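Two arms on one table: the Virik desktop kit after a winter of small chores

I bought the Virik kit in January with one question in my head: can a machine that I can afford do some of the boring work at home or in my small shop? I repair and resell board games, so I have a lot of sorting, packing and wiping to do. None of it is difficult. All of it takes time.

The kit is sold by Noltby, and it comes as a bag of motors, two control boards, cables and the files for the printed parts. You can order the parts already printed, but I printed mine. It took me two weekends to assemble everything. The instructions are clear until the page about the wrist, where one drawing is mirrored and you must guess which one is correct. I guessed wrong and took the wrist apart again.

## How I use it

You teach it by moving the arms yourself with a pair of leader handles, and the software (called Koech) saves your movements together with the camera pictures. Then it trains overnight and in the morning you see what it learned. Koech is the best part of this product. It is calm software, with few buttons, and when something fails it tells you which motor is unhappy.

I tried four kinds of work with it.

**Putting things in a box.** This is the strongest chore. After 80 recordings, the arms could put soft blocks in an open box 17 times from 20, if I placed the blocks inside the area that I used in training. When I moved the box by the width of a hand, the result became much worse. I had to record again with the box in many positions, and after 200 recordings I could stop measuring where I put it.

**Sorting game pieces.** Wooden pawns are fine. Flat cardboard tokens are not possible for me. The fingers push them along the table until they fall on the floor.

**Folding a cloth.** It folds once. The second fold is more like a pile. My expectation was low, and I still watched it with pleasure.

**Wiping the table.** I gave up on this one. The arm presses too much or it does not touch the surface, and I can wipe the whole table before it has picked up the sponge.

## What I like and what I don't like

The motors are stronger than I thought, and spare ones can be ordered one at a time. The fingers are held by 2 screws, so changing them is quick. I also like that the noise is low, and I can have a telephone call in the same room.

The cables are my biggest complaint. They hang in wide loops, and there is no channel in the printed parts to guide them. One loop caught on a box and pulled it over in the middle of a recording. I now use small clips, but such clips should be in the bag.

The second complaint is the speed. A block that I move in one second takes the arm much longer, with a small hesitation before each grip. For a night job this would not matter, but I don't trust it alone yet. Every evening I was sitting beside it, so I saved no time at all. 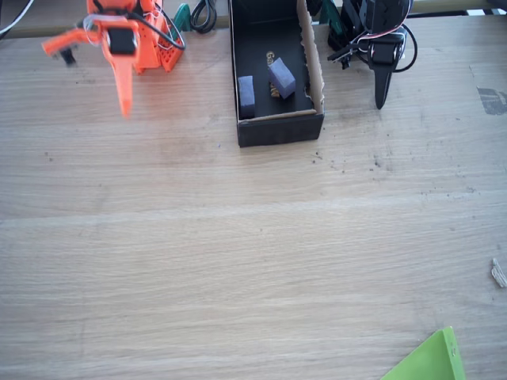
*Box work on the oak-colored table: two foam blocks inside, the orange gripper on one side and the black one on the other.*

Before the Virik I borrowed an Andeneck single arm for a month, so I can compare a little. The Andeneck is more precise and its metal joints have less play. But one arm cannot hold a box and fill it, and for chores this is a big limit. If you mostly want to pick and place small hard objects, I would choose the Andeneck. For anything soft, or anything that must be held, two arms are better.

## Should you buy it?

If you want to learn how this technology works, yes. If you want your packing done, please wait. I will keep mine and try next to close the lid of a box, a chore I have started recording twice and deleted twice.

My rating is three and a half stars from five. I would give four if Noltby corrects the wrist drawing.

June 18, 2026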